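I met the owner of the Stullmont laundromat at 8, before the first dryers were going, and she handed me a coffee before I'd even sat down. She bought the place 18 years ago from a bakery called Polon — you can still smell bread in July, she swears!

"People think it's about soap," she told me. "It's about waiting. Folks want a decent chair."

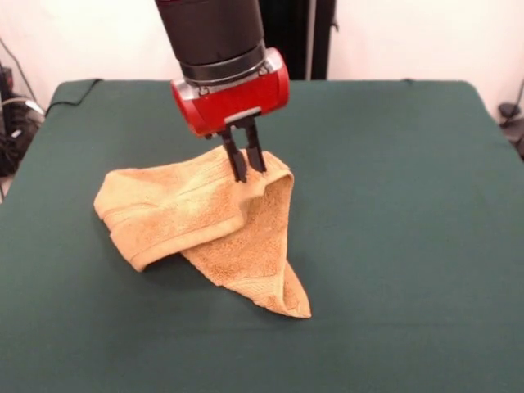
A crumpled tan towel over a green tablecloth.

I asked about towels (mine go stiff as toast). "Half the soap you're using," she said, "and skip the softener." Then she got going on parking over on Llorente Street, and my coffee went cold.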